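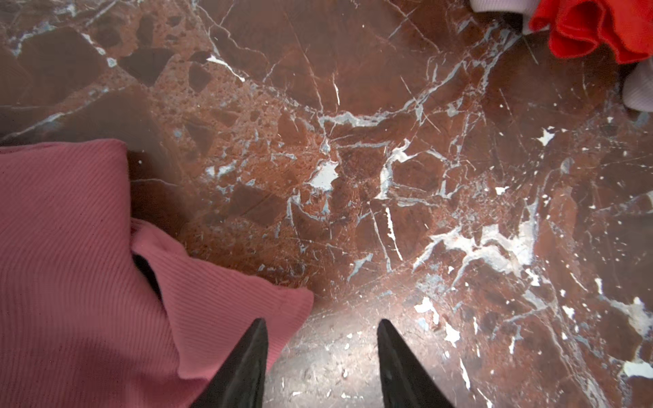

The Jiltatora kit has been on my counter for most of the winter, and enough people have written to ask about it that I'm putting everything in one post. I paid for it myself. The order came from the Kurnthorpe shop and took longer than the site said it would, mostly because the wrist camera was out of stock.

What you get is one arm, a gripper, the small wrist camera, a clamp base and a power supply with a fan in it. The full kit was $1,482 with shipping. There is a cheaper version without the camera, and I would skip it unless you already own a camera that fits the mount.

Setup took me one evening. The clamp wants a thick, flat edge and the printed guide is vague on how tight to go. I stopped when the base quit creaking. Calibration is a set of poses you walk the arm through by hand, and then the software checks itself and either passes you or sends you back to pose one. I got sent back twice.

I've been using it for clothes. Fabric is hard for a cheap arm, and I wanted to know how hard. The gripper that comes with this version has narrow black fingers that taper to a point, and for cloth I like them a lot better than the wide pads on my old Obura. They can get in under a fold. A pink ribbed knit is my usual test piece now, because the ribs give the fingers something to catch. Smooth, slippery things are much worse. The arm closes, lifts, and comes up with nothing maybe one time in three, and it doesn't always notice.

My counter is reddish-brown marble with white veins all over it, and it's shiny. That matters more than I thought it would. With the overhead light on, there's a pale glare right where the fingers work, and the stock detection model sometimes takes a bright patch of stone for the edge of a garment. Turning off one lamp helped. So did lowering the exposure in the camera settings, which are two menus deep under "Advanced." A plain matte cloth on the counter would probably fix it, but I wanted to see how it did on the surface I have.

The software is called Irirlow and it's the best part. You record yourself driving the arm, label the run, and train on what you've collected. The free tier holds 500 runs. I hit that in January and moved to the paid plan, and I'm now at 3,046, counting the bad ones I haven't deleted. Results were poor until I had 300 decent runs of a single task — pick up one item, move it to the left, let go. After that it got useful fairly quickly. Mixed piles are still a coin toss.

Things I don't like: the fan is loud. The cable from the camera is too short by a hand's width and rubs on the elbow joint, so I've taped it. The app logs you out every night at 2 a.m., even during a training job, although the job keeps going. Support answered my email about that in two days and said it was a known issue.

Things I do like: the finger swap is two screws, the arm stops when it bumps something, and spare parts are listed with prices on the same page as the kit. I've replaced one finger so far, after I drove it into the clamp.

If you want something to fold your laundry, don't buy this. If you want to learn how these arms are trained and you have the counter space, I think the price is fair. I'm keeping mine. Next I want to try it with socks, and I'll post the settings if they work.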